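Notes from the Robotics Club: The Laundry Task
November 27, 2018

The student robotics club at Urholm has now completed the first half of its autumn program, and as faculty adviser I have been asked to set down an account of the work for parents, for former members, and for the two departments that share the cost of the laboratory. This is my personal page, and the opinions on it are mine.

The club has 31 members this year. Most of them joined in order to build something that moves quickly. They were given socks. The task, which we call Surkent after the room in which it was first proposed, requires a pair of arms to take socks from a table and hang them by clips from a small clothes hanger. The socks belong in pairs, and the pairs should hang together. A person does this without much thought. For two arms under the guidance of second-year students, it has occupied every meeting of the term so far.

Thilini Mondal leads the group responsible for the two-handed portion of the task. Her group decided early that a sock should be held at both ends before it is brought to the clips. A sock held at one end folds over on itself, and the clip then closes on a double thickness or on nothing. Holding both ends costs time. There was a long discussion of this in the second meeting, and the members who favored speed were outvoted. I abstained.

The present layout puts the hanger over the table, on a rod, with the socks laid flat beneath it. Red and gray socks were chosen for the matched pairs after an earlier set in two shades of brown caused a good deal of confusion, some of it mine. The navy sock in the grippers is being held up under the clips, with its toe hanging down.

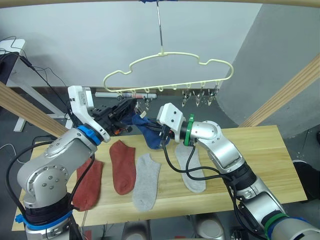

Records and Attempts

Each attempt is entered in the club log with the initials of the operator and a short remark. The log stood at 1,805 entries when I last reviewed it. The remarks vary in usefulness. "Clip turned" is helpful, and "bad sock" is less so. I have asked that members describe the position of the sock at the moment an attempt is abandoned, and the entries have improved since then.

Clips remain the principal difficulty. They swing when touched, and a swinging clip must be allowed to settle before the next approach. Ute Bauerfeind has proposed a fixed pause of seven seconds after any contact. Several members consider this excessive. It will be tried for two meetings and then reviewed.

Remaining Meetings

The club will demonstrate the task at the Gough open evening in March. Members who wish to operate the arms that evening must have completed the safety session and must have at least one full meeting of logged practice on the two-handed grasp. New socks may be brought in, provided they are clean and come in pairs. Ankle socks are too short for the present method and should be left at home.

The cable routing on both arms will be checked before the next meeting, and the spare clips are in the second drawer.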